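Workshop Tips: Getting Clean Tracking from a Hand-Held Gripper

Posted 3/5/19 in Workshop Tips

These are the settings and habits we use with Gridum, the planning and tracking package, when recording small household jobs such as moving cups. Most of them cost nothing. They were worked out on version 3 but should hold for later ones.

Before you record

Walk the space with the tracker running and watch the feature count. Gridum wants 500 or more features before it will lock. Plain glossy floor gives it very little, so start facing shelving, window frames or anything else with plenty of edges. Ceiling lights are fine as long as they are not the only thing in view.

Put the marker board up first and leave it alone. If it gets knocked, redo the map. Nudging it back by eye will put every later recording out.

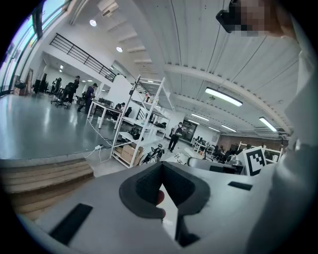
Set the exposure by hand. Auto exposure drifts when you turn from the windows to the darker end of a room, and the tracker reads the change as movement. We use 9 on the Loder scale for daytime and 11 after dark.

People walking about in the background are not a problem in small numbers. Turn on the moving object mask (Settings, Tracker, Masks) and leave the threshold at its default.

While you record

Keep the finger markers facing the camera. Gridum works out the grip width from the two of them, and if one turns away it holds the last value without a warning.

Go slowly for the last few inches before a grasp or a pour. The Miranda planner smooths fast motion, and a quick tilt of the wrist comes out as a shallow one.

Coil spare cable and keep it off the route you will walk. For work at floor level, choose a cup that stands out from the floor in colour. Pale on pale makes the segmenter guess. 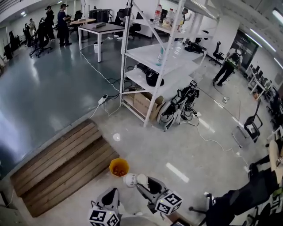

After you record

Run the Cleltness checker before you copy anything across. It flags dropped frames and jumps in the path. Trim a bad start, but throw away any take with a jump in the middle.

Save the map file in the same folder as the takes. Gridum looks there first.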